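The Dowser of Pusstead

Kristine Espiritu had been sent up to Pusstead to write nine hundred words on a man who found water with a bent coat hanger, and by the time the bus let her off outside the feed store she had already written most of them in her head. They weren't kind.

Murdo MacRitchie met her in a truck the colour of old dishwater. He was smaller than his reputation. He had found, according to the woman at the motel, every decent bore in the district, plus a wedding ring and somebody's uncle.

"The uncle was in the pub," Murdo said, when she asked. "I just looked there first."

She wrote that down. It annoyed her to like it.

They drove out to the Dudek place, where the dam had been cracked mud since the winter before last. Old Dudek was paying $4,000 for a drilling rig from Zesska, and he wanted to know where to put it. The Zesska people had offered to send a hydrologist. Dudek had said he'd already got one, and he'd meant the man with the coat hanger.

"Do you charge?" Kristine asked.

"Slab of beer."

"And if there's no water?"

"I still drink the beer."

Dudek wanted to do things properly, so before anyone went near a paddock they sat down with his survey map, which he unrolled and then rolled up again before she could read a single contour. He tapped the bare table where it had been. Groundwater, he told her, ran in veins. She said she'd understood it mostly sat in the gaps between bits of rock, like water in a bucket of gravel. Dudek ran a thumbnail along the grain and said, veins.
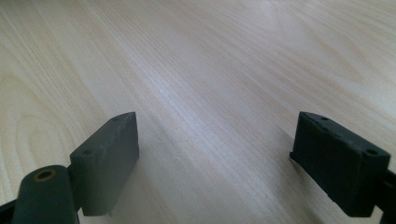

The veins, according to Dudek.

She had done her reading. Dowsers did no better than chance when you buried the pipes and didn't tell them which one was running. In plenty of country you could drill almost anywhere and get wet eventually, so a man who said "here" would be right a good part of the time, and people didn't put up monuments to the dry holes. She had all this in a folder. She'd even highlighted some of it, in green, on the bus.

Murdo cut his rods from a hanger that said Flitirow Dry Cleaning on the cardboard. He bent each one into an L and held them out in front of him like a kid with two toy pistols, and off he went through the thistles.

He walked slowly. Dudek walked behind him and Kristine walked behind Dudek, and a dog none of them had invited walked behind her. At the fence line nothing happened. At the dead gum nothing happened. Then Murdo went down into a shallow dip where the grass was a shade less yellow than it was everywhere else, and the rods swung in and crossed.

"There," said Dudek, pleased as anything.

"It's the low spot," Kristine said. "It's the only green bit in the paddock. I'd have picked it."

Murdo looked at the rods, then at the grass. "Yeah," he said. "So would I."

She asked if she could have a go. He handed the rods over without any fuss, which disappointed her a bit, as she had hoped for some patter about the gift. The wire was warm from his hands. She walked the same line, keeping her wrists stiff, thinking hard about gravel, and when she came down into the dip the rods swung in and crossed.

"Tilted my hands," she said.

"Probably."

"It's called the ideomotor effect. You move without knowing you're doing it."

"Righto."

She did it again with her elbows jammed against her ribs. They crossed again. She did it with her eyes shut and trod in something, and on that occasion they crossed about where the dog was standing. She made a note of that one in particular.

Back at the house there was tea, and a fruitcake with a serious amount of rum in it. Kristine put her test to them. It would be simple enough: sealed buckets, some full and some empty, one person to set them out and leave, Murdo to come in cold. Dudek was offended on Murdo's behalf. Murdo asked how many buckets.

"Say 30."

"My knees won't do 30."

They settled on 11, because that was how many buckets Dudek had with lids.
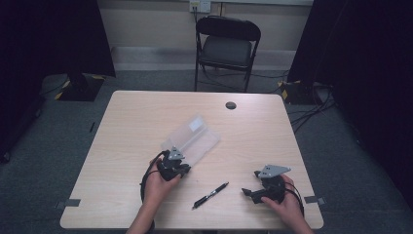 Both hands where the sceptics can see them.

Dudek filled the buckets behind the shearing shed with his back turned to everyone, breathing heavily, and then went and sat in the truck with the radio on so he couldn't give anything away. Murdo came down the row with his rods. He stopped at each bucket for the same length of time. Now and then the wire drifted. He called them out and Kristine ticked them off, full or empty, with a face she hoped was blank.

When they lifted the lids he had got five right.

"That's worse than a coin," she said.

"Near enough to a coin."

"Doesn't that bother you?"

He thought about it properly, she'd give him that. He picked up one of the full buckets he had called empty and tipped it over the roots of Dudek's lemon tree.

"I've been walking this district since I was a boy," he said. "I know where the frogs go. I know which paddocks get fog in June. If I tell a bloke that, he says thanks very much and rings Zesska. If I hold up a coat hanger he digs where I say."

"So it's a con."

"Could be. I only get beer for it."

"Does Dudek know?"

They both looked over at the truck. Dudek had his eyes closed and was singing along to something with a steel guitar in it.

"Never asked him," Murdo said.

She took it all down at the kitchen table afterwards, while it was fresh, and then sat there without adding anything for so long that her tea went cold.
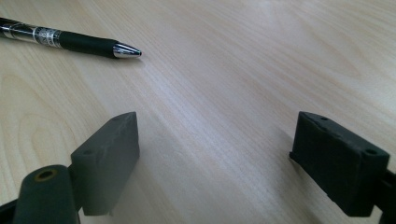 Did the Dudek bore ever come in?
Zesska struck water in the dip, a bit salty but fine for stock, and the hydrologist they sent along anyway had marked a spot nine paces from Murdo's.

Kristine heard that over the phone from Dudek, who shouted, as though Pusstead were further off than it was. He wanted to know if it would go in the article. She said it would, and so would the buckets. There was a silence on the line.

"What about the buckets?" Dudek said.

She asked him how the lemon tree was doing.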